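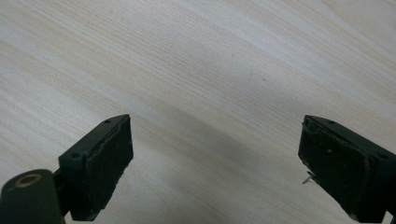

A reader of last month's page wrote that pale tables are more trouble than they are worth, and that every cup of coffee leaves a ring on them for good. Their own went out to the garage after one summer and a darker one came in.

We have had a different experience with the pale ones, so this page is about them.

Pale tables at Sorkurley
Posted 22/11/2019

Sorkurley is a shared workroom on the ground floor, with nine tables that people book by the half day. They get used for sewing, letter writing, model kits, sorting seeds, and a good deal of sitting and talking. The tables came from a shop called Stirudach that was closing its back warehouse. The tops are light, almost cream in some places, and they show everything. We were warned about that when we bought them.

The pictures on this page are close ones. Wide pictures of the room are on the January page, including the shelves and the new coat hooks.

Picture one, top of the page. The grain is fine and close together, and it runs on the diagonal the way we are looking at it. Whitish streaks alternate with faint peach and beige.

We get asked what we put on the tables. Day to day the answer is a damp cloth and then a dry one. Each person wipes their table at the end of a booking, in the direction of the grain. The cloths hang on the rail by the sink, blue for tables and gray for the floor. Please don't swap them. They are washed on Mondays, and if the rail is short there are more in the bottom drawer.

For rings, try the damp cloth first and leave it alone for an hour before trying anything else. Most of the marks people report to us are gone by then. Ink is harder. A ballpoint line comes up with a little soap on a fingertip if you get to it the same day. Marker usually stays, and we have stopped chasing it. There is a long green marker line on the table by the radiator that has been there since the first winter, and it does not stop anybody from working.

Glue is the other common one. Let it set and lift it with the edge of a plastic card. There is a card in the tray on the windowsill. Metal scrapers are not to be used on any of the tables, and neither are the rough sides of the kitchen sponges.

We did try sanding, once, on a spare offcut that came with the Stirudach delivery. We used 400 grit and went lightly. The mark came out, but the patch looked duller than the rest, and when you ran your hand across it you could feel where it started and stopped. So we don't sand.

Coasters are in the basket next to the kettle. Cutting mats are under the window, the large ones standing on edge. If you are using a craft knife you need a mat, even for a single cut. Hot glue guns go on the ceramic tile.

The next picture is of the pale surface too. It has two tiny dark specks in it, a short distance apart on a slant, much like the grain. You have to look for them.

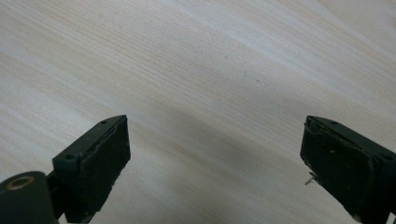 Do small specks need to be treated or filled?

Leave them as they are. Something that small does not catch on fabric or paper, and filler tends to make a bigger spot than the one it covers. If you find a speck that feels raised under your finger, wipe it first, and if it is still there write it in the notebook with the table number.

The notebook hangs on a string by the door. It started as a place for complaints and is now mostly notes about light bulbs. Please put the date next to what you write. We read it at the end of each week and cross off what has been done.

A word on light, as it matters a lot with pale tops. The room has tall windows on one side only. Toward the upper right of the picture the surface looks bright and a little washed out, and lower down there is a broad soft gray shadow with no hard edge. A shadow like that can hide a pencil mark very well. When you check a table before you leave, look at it from two sides, or crouch down and look along it. People who sew will know to do this for pins anyway.

If the glare bothers you, pull the thin blind and leave the heavy one up. Three of the tables can be moved on your own and the rest need two people. Lift them, please. Dragging has already cost us a foot pad on the one nearest the door, and the replacement took weeks to come.

Bottles are next. We like a pump bottle on a table because it can be worked with one hand while the other is sticky. A cap with a screw thread gets put down somewhere and lost. The green one below has a white pump top and a wide round body, with a faint seam down the front. The green is minty on the shoulder and more yellow lower down, and there are a few tiny scuffs. 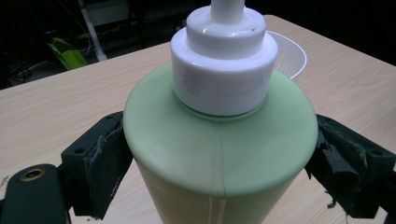 Refilling and where things go

We buy plain liquid soap from Skotari in large refill cans and pour it into whatever pump bottles are free. Use the small funnel. Fill to the shoulder and no higher, or it comes up through the neck when the pump goes back in. A bottle that has had something else in it should be rinsed until it stops foaming and left upside down overnight.

Pump bottles go back on the shelf over the sink at closing time. Left on a table overnight they can drip, and a soap ring is slower to clean off than a coffee one. If a pump sticks, run warm water through it. If it still sticks, put it in the box marked Pumps and take another.

Labels are on the same shelf, with a pencil. Write what is in the bottle and stick it on the back.

Bookings for January open the first week of the month, at the desk or by phone. The table by the radiator goes quickly.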